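## 3. Table surface and setting-out

The lunch container trial used one table throughout. The top is pale wood with a smooth finish, and its grain runs mostly lengthwise. It was wiped down before each session and left to dry for 90 seconds. Lids were laid flat on the wood, away from the working area, so that the middle of the table stayed clear for packing.

Glare was the main difficulty. Under the ceiling lights part of the top reflects strongly and the grain fades there. Readings from the paper scale were therefore taken from the far side. 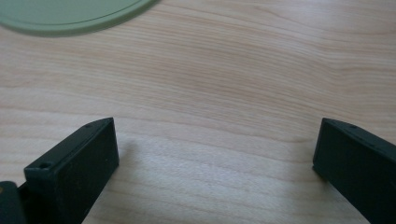
Narayanan Joseph asked at the Thursday review whether a cloth would have been simpler, as it would remove the glare and stop lids sliding. We tried one in May. It creased under the 800 ml containers and was dropped after 24 runs.

The remaining runs were done on bare wood. Lid position was marked with low-tack tape, renewed at the start of each session. Sliding was noted only when a lid crossed its tape line. Results by container size are in section 4, and Elsa Ikonen's cleaning notes are in Appendix B.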